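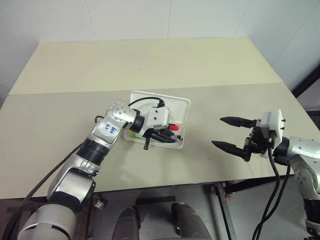

Notebook > Bimanual cell > Pen case task

November, morning

Okay, picking this back up from where I left the mess. Goal for the day is getting the pen case task to run off the new planner branch without me hovering over the stop button. Case on the table, pens in and out of the tray, lid closed. The left arm does the tray work and the right arm waits with its gripper open until it's called.

First thing I ran into was old news: the planner still treats the open lid as part of the tray. So as far as it's concerned there is one tall solid lump behind the pens, and every approach for the left arm comes out as a silly high arc over the top. Catherine warned me about this when she merged the scene loader and I nodded and then forgot. The fix was to load the case as two bodies with a hinge joint and let perception publish the angle. I clamped the angle at 100 degrees for the collision check (the raw estimate drifts past that now and then and the lid ends up inside the table, which makes the planner give up entirely). Arcs look sane now!

Then the waiting pose. The old one parked the right wrist too low, so any handoff started with it climbing before it could go sideways. I moved it up to the level of the open lid and saved it as wait_right_b. Please don't overwrite wait_right, the Golus demo still loads it by name and I don't want to find out about that in front of people.

Perception, before lunch

Switched the segmentation node from the head view to the wrist view for anything inside the tray. From the head, the gripper covers up most of what it's trying to pick, and the tracker was happily hanging on to a pen it hadn't seen in 10 frames. From the other arm's wrist it's a much nicer angle – you get the tray from the side, and the fingers going in at the far end. The marker with the red cap lying out on the table makes a good sanity check too, because if its pose jumps while it's just lying there I know the extrinsics are off and it's not the tracker's fault.

Two things to fix in that view. The mask for our own fingers is too tight, so a rim of the knurled pad gets labeled as object. I dilated it by 6 pixels and that took care of it for now. And the lettering inside the lid gets picked up by the edge detector as if it were a bunch of thin dark pens. Very confident about it, too. I'm just throwing away any candidate that lies on the lid body, now that there is a lid body to lie on.

Also there's a faint X on the tabletop from the last calibration round. I left it alone. It shows up between the fingers in the wrist image and I've started using it as a quick by-eye check when I restart the node.

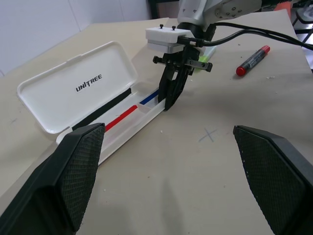

Closed case grasp, afternoon

Different problem, same case. With the lid down we want to take it across its short side, one finger on each side, with the long axis running away from the wrist. Sounds easy. The case is frosted white on a pale tabletop, and the depth on it is mush, so the width estimate wobbles and the center wobbles with it.

What I see over and over is the left pad sitting nearly up against the case while the right one still has a wide band of table to cross. If the controller closes symmetrically from there, the left finger shoves the case sideways until the right one shows up. Sometimes that's fine. I don't want to depend on "sometimes" for a thing with a lid that pops.

So, new centering step before close:

1. Stop at pre-grasp and take 3 wrist images, arm still.
2. Fit the rounded rectangle from color only and ignore depth. The printed name down the lid gives a really strong direction for the long axis, so I use that for yaw.
3. Compare the gap on each side and shift the wrist by half the difference.
4. Close slowly in force mode, and bail out if one finger reports contact well ahead of the other.

Step 2 is the part I'm happiest with. Step 4 is a hack and Catherine will tell me so – the threshold is hand-tuned and I'd rather have it come out of the Altex driver's own contact flag, once I work out what units that flag thinks it's in.

One more trap for whoever touches this next: the shadow behind the case. The color fit likes to stretch the far end of the rectangle out into it. I capped the length at the known case length and that calms it down, but it's a patch. A better background model would be the right way to go.
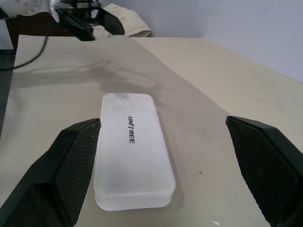
Left to do

- Write the hinge joint up properly in the scene file docs, including the clamp.
- Ask Catherine if the lid angle should come from the head camera only. Mixing both views makes it jumpy.
- Rerun the replay logs against the new finger mask.
- Rename wait_right_b to something a grown-up would pick.
- Push the branch. Tests pass on my machine, haven't tried the Veltinberg box yet.

Recent entries

Gripper force units, again
Scene loader merge notes (Rankin)
Wrist camera extrinsics, second try
Why the Golus demo loads old poses
Altex driver timeouts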